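Tips for the home astronomer: care of a small telescope in an apartment

By Shuk-fan Liu
Jun 19, 2018

I keep my telescope in the same room where I sleep and cook, so dust, steam and lack of space are my everyday problems. Readers of my page often write to me with the same questions, and I collected the answers in one place. My telescope is a Starik reflector, bought second hand, and most of the advice is for this type, but owners of refractors can use many of the points too.

Where to keep it

Choose the coolest dry corner of the apartment. Mine stands between the wardrobe and the balcony door, far from the stove. Before this I had it next to the kitchen table, and after one winter there was a thin film of cooking fat on the tube. It came off with warm water and one drop of dish soap, but I would not like to find the same film on a mirror.

Keep the tube horizontal or with the open end looking a little down. Dust falls, and it should not fall on the mirror. If you have lost the original cap, a shower cap from a hotel fits most tubes up to 200 mm. Put it on only when the telescope is completely dry.

Coming home from the cold

When you bring a cold telescope into a warm room, water forms on every surface. Close all caps while you are still outside. Then leave the telescope closed indoors for around 2 hours, and only after that open the caps and let the air in. In November I leave mine overnight in the hallway, where it is cooler than in the room. Do not wipe the water from the glass. It will dry by itself.

The same is true for eyepieces. I carry them in a closed box, and the box stays closed until the morning.

Dust on the glass

My first advice is to do nothing. A little dust on the mirror does not change what you see on Saturn. I washed my main mirror only once since I have it, and I think this was already more than necessary.

If the dust on an eyepiece disturbs you, use a rubber air blower of the kind sold for cameras. Blow with the lens facing down. Canned air can spit cold liquid, and I do not use it anymore. After the blower comes a soft brush, and only for fingerprints a lens tissue with a little pure alcohol. Put the liquid on the tissue, never on the lens, and move from the center to the rim without pressing.
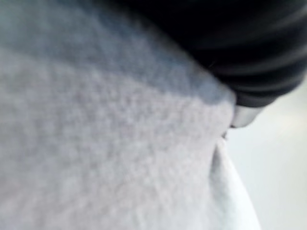
Old cotton T-shirts are often recommended in the forums. They leave lint, and if they were washed with fabric softener they leave also a greasy trace. I keep them for the tripod legs.

Red light from things in the house

You need a weak red light to read a star map. A bicycle rear lamp works if you cover it with two layers of paper tape. Nail polish on a white flashlight works too, but the first layer is always too thin, so let it dry and paint again. Test the lamp in a dark bathroom. If you can read a newspaper with it from the other side of the room, it is too bright.

The tripod and the floor

A wooden balcony floor shakes with each step. I put a square of rubber, cut from an old door mat, under each tripod leg. Pieces of 50 mm on a side are enough. Mark the position of the legs on the floor with chalk, and the next evening you can set up again without searching for the North Star, which from my balcony is behind the chimney.

Tighten the screws by hand once in a season. The screws of my Hinik mount become loose from carrying it up and down the stairs. A drop of light oil on the thread is good, but keep oil away from the focuser, it collects dust there and later the focuser moves with a scratch.

Small things

Write the date on the batteries of the finder. Take them out if you do not plan to observe for a month. I lost one finder to a leaking battery, and the repair shop at Groneteck wanted more than the price of a new one.

Store the silica gel bags from shoe boxes in a jar with a good lid. They become tired after some time. Check on the package if your type can be dried in the oven and at which temperature, because not all of them can.

Keep a notebook by the door with a pencil tied to it. A pen stops writing in the frost. In mine I write also which eyepiece I used and whether the neighbor's lamp was on.

In the next part I will write about making a dew shield from a camping mat.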